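Contrôle coin jeux de construction - salle 2, ludothèque Dreten
Relevé de février, passage du matin avant ouverture

Référence : fiche interne Dreten, version affichée dans le couloir. OK / À REVOIR / NON. Commentaires à la suite, pas le temps de recopier au propre.

1. Accès et sol
Passage porte - table dégagé : OK
Tapis bien à plat : À REVOIR. Coin côté radiateur qui rebique, scotch double face à remettre. Déjà noté la dernière fois.
Prises avec cache : OK sauf celle derrière l'étagère basse. Cache introuvable, en reprendre au stock.
Fil de la lampe : OK, passé dans la goulotte.

2. Mobilier
Étagère basse fixée au mur : OK, tirée à deux mains, ne bouge pas.
Étagère haute Cletar : À REVOIR. Vis du haut à droite qui tourne dans le vide. Rien de lourd dessus en attendant, j'ai descendu les deux malles.
Chaises enfants : OK. Une avec patin manquant, mise de coté.
Coins de table protégés : OK, un embout un peu fendu mais tient encore.
Stabilité table : OK, calée.

3. Plan de jeu
Surface lisse, sans écharde ni arête : OK à la main. Gris clair uni, les miettes claires ne se voient pas dessus, donc passer la paume, pas juste un coup d'oeil.
Nettoyage : OK, produit Lambrechts dilué, essuyé. Bidon remonté tout de suite dans le placard fermé.
Éclairage : À REVOIR. On se fait de l'ombre dès qu'on se penche. Essayer la lampe de l'autre côté.

4. Blocs et formes
Pièces sorties pour contrôle une par une, arêtes et pointes d'abord. L'orange a un bout en coin assez pointu, avec le rose juste à côté.

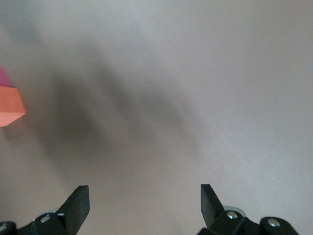 Remarque de l'accueil sur ce point : les pointes, d'accord, mais ce sont surtout les petites pièces qui inquiètent les parents, et la boîte des moins de 3 ans revient mélangée une fois sur deux. Demande un couvercle de couleur différente et une étiquette dessin, pas texte.

Noté. Couvercle à commander chez Itivero avec le reste. Étiquette je m'en occupe ce soir.

Arêtes vives au toucher : à passer au doigt, papier abrasif grain 400 si ça accroche, puis chiffon humide. Si ça accroche encore - on retire.
Éclats de peinture : À REVOIR. Sur le lot ancien surtout. Pièces douteuses dans le sac "à trier", pas dans la boite.
Petites pièces (test du cylindre) : FAIT pour la boîte des petits. 2 pièces passent dedans, retirées et rangées chez les grands.
Odeur, moisi, humidité : OK.
Pièces fendues : OK sur ce lot.
Notice et marquage CE gardés : NON pour le lot ancien. Demander au bureau Dreten s'ils ont le carton d'origine, sinon on ne le remet pas en rayon.

5. Rangement
Bacs pas trop pleins : À REVOIR. Le grand est impossible à soulever pour un enfant, le partager en deux.
Bacs lourds en bas : OK.
Pas de pile qui dépasse du bord : OK après rangement, consigne à redire à l'équipe. Les constructions laissées montées, on les démonte à la fermeture, même les belles.
Couvercles sans charnière qui pince : NON pour le coffre. Ralentisseur mort, couvercle tombe d'un coup. Coffre fermé et retourné face au mur jusqu'à réparation.

6. Divers
Trousse de secours : OK, pansements presque finis.
Gel hors de portée : OK.
Affichette consignes : illisible, réimprimer en plus gros.

À acheter / à faire
- couvercle + 2 bacs moyens (Itivero)
- vis et chevilles étagère Cletar
- caches prises, double face, pansements
- abrasif 400, il reste une demi feuille
- ralentisseur coffre : devis demandé, budget maxi 100 euros, au-dela on change le coffre

Prochain passage : quand l'étagère est refixée, avant si le coffre est réparé. Laisser la fiche dans la pochette sur la porte svp, pas dans le tiroir.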